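Review: The Jornley Bin Picking Demonstration, Skosari Open Day

May 6, 2025

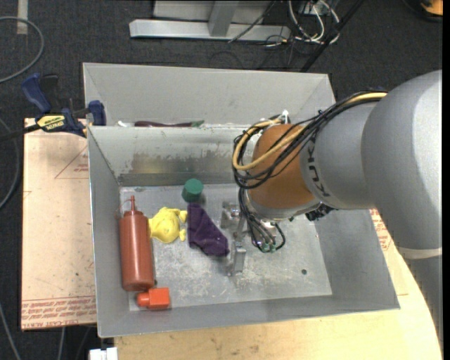
I run the packing side of a small mail-order business, and we have been looking at picking arms for a while now. Most of what I had to go on was sales video. So when Skosari opened its workshop to visitors I signed up for the afternoon session, mainly to see Jornley, their picking setup, doing its job in person. This is a review of the demonstration and of the system as far as I could judge it in one visit.

Getting there and getting in

The workshop is at the back of an industrial park, past a tire place, and the sign is small. Parking was fine. You register online, pick a session, and get a name badge at the door. My session was full, and the organizers told us 146 people had signed up over the whole day. Groups went through on a timetable, with coffee in between.

We were asked to stay behind a tape line while the arm was moving. Between runs you could walk up and look at things properly, and nobody rushed us.

What Jornley is

Jornley is the software and the gripper tooling. The arm is a KUKA, which Skosari did not make and does not sell. If you already own a suitable arm, you can buy Jornley on its own. If you don't, they will help you source one, and that is a separate quote. I would have liked this to be clearer on the website. Two people in my group had come thinking the price covered everything.

The task is simple to explain. Mixed items lie in a metal bin. The arm reaches in, picks one, moves it to a second bin right behind the first, and goes back for the next. When the first bin is empty it can work in the other direction. There is no fixed order and the items don't have to be lined up.

The demonstration

Meinir Beddoe ran our session. She started with a short talk, then let the system run while she kept talking over it, and took questions as they came up. She knew the product well and said so when she didn't know something, and I appreciated that.

The items were a mix of easy and awkward. A plastic squeeze bottle, a green cup, a yellow rubber toy animal, a piece of dark purple cloth, and a few small metal parts. I was glad to see the cloth. A lot of demonstrations stick to boxes, and boxes are not where our problems are.

The bottle was picked on the first try every time I watched. The cup was good when it was standing up and slower when it had fallen over against the wall. The rubber toy gave it some trouble in one run. The fingers closed on it, it slipped, and it ended up in a different position. The arm backed off, looked again, and got it on the third attempt. It did not need any help from Meinir.

The cloth was the most interesting. When it was bunched up, the gripper pinched a fold and lifted it with no fuss. When it was lying flat, the fingers slid over it twice and the system moved on to something else, then came back to it later. Meinir said that skipping and coming back is a setting, and you can change how many tries it gets before it moves on.

The metal parts were the weak point. The bin is bare metal and so are the parts. It missed one of them several times in a row, and in the end Meinir stopped the run and moved the part by hand. She said shiny parts on a shiny floor are something they are still working on. She suggested a dark mat in the bin for customers with that kind of stock.

Speed

It is slow. A person standing at that bin would have cleared it well before the arm was halfway through. Meinir explained that the speed was limited for the open day and that customers can run it faster in a proper enclosure. That sounds reasonable, but I did not see the faster setting, so I can't review it. If speed is what you are buying on, ask for a run at full speed before you sign anything.

For our kind of work I care more about whether it can run through the evening with one person checking in. Judging by what I saw, it could with bottles and cups, and it could not with small metal parts.

The gripper

The standard gripper has two thin metal fingers. They get into corners well, and they can reach down beside a bin wall, which our current suction tool can't do. The bins have sloped inner walls and I think that helps too, as the fingers have somewhere to go.

What I didn't like is that the fingers are narrow and have little to hold a soft or rounded thing with. Senthil Naidu, who handles the tooling, told me that padded finger covers are coming in July and that they will fit the gripper already on sale. He had a set at his bench and let me hold them. They seemed sturdy. I did not see them in use.

Finger changes are done with a hex key. Senthil did one while we stood there, and I could have done it myself after watching.

Cabling and setup

This is the part I would want improved before putting it on our floor. The cables run along the outside of the arm and loop around the wrist, and there is a fair amount of slack hanging near the gripper. I kept watching it to see if it would catch on the edge of the bin. It didn't during my session, but I asked Meinir about it anyway. She said a cable sleeve is available and that installed systems normally have one. It is an extra. I think it should come with the kit.

On the other hand, the rest of the station was very plain, and I liked that. The bins sit on a wooden tabletop and the front one is held with bar clamps at the corner. You could put together the same thing in a day with parts from any hardware store. Ieuan Vaughan, from the support side, said some customers do just that for the trial period and only build a proper station later. He also said that if the bin gets bumped, you have to run a short calibration again. He showed this on the screen and it was easy to follow.

Software

The screen has one main page with a start button, a stop button, and a list of recent picks. Failed picks are marked, and you can open each one and see what the system was trying to do. I found that useful. Our present supplier gives us an error code and a phone number.

The settings page is less good. The names of the settings are not in plain English, and there is no help text beside them. Ieuan agreed and said it was on the list.

The log holds the last 2000 picks. After that the oldest ones are dropped unless you export them. For a small operation that is probably enough, but a busy one would fill it quickly, and exporting has to be done by hand.

Cost

Skosari doesn't publish a full price and I was asked not to print the quote I was given. The trial can be talked about. It is $800 a month for the software and gripper, with a three-month minimum, and you supply the arm. Support during working hours is included. Shipping is not.

Compared with the alternatives

The only other system I have seen in person is the one from Griffiths, at a trade show last year. It was faster and looked more finished, and it came with its own enclosure. It was also shown with boxes only, and the man at the stand would not put anything else in the bin when I asked. At Skosari, Meinir let a visitor add his own glove case to the bin. The arm picked it up on the second try.

Good points

Handles mixed items, including cloth, without sorting them first
Recovers from a dropped item by itself
Clear record of failed picks
Staff who answer questions directly
Simple finger changes

Bad points

Poor with small shiny metal parts
Slow at the speed shown
Loose cabling unless you pay for the sleeve
Settings page needs work
Website doesn't make it clear that the arm is not included

Would I buy it?

I would take the trial. I wouldn't buy it outright yet. I want to see the padded fingers working and I want to run it on our own stock for a few weeks, mainly the soft pouches, which are what slow us down at the moment. I have asked for a trial slot after the new fingers ship and will add to this review once we have had it running.

The open day itself was well worth the drive. Sessions last a little over an hour. Wear flat shoes, and if you have an item that gives you trouble, bring it along and ask them to put it in the bin.

Rating: 4 out of 5 for the demonstration, 3 out of 5 for the system as shown.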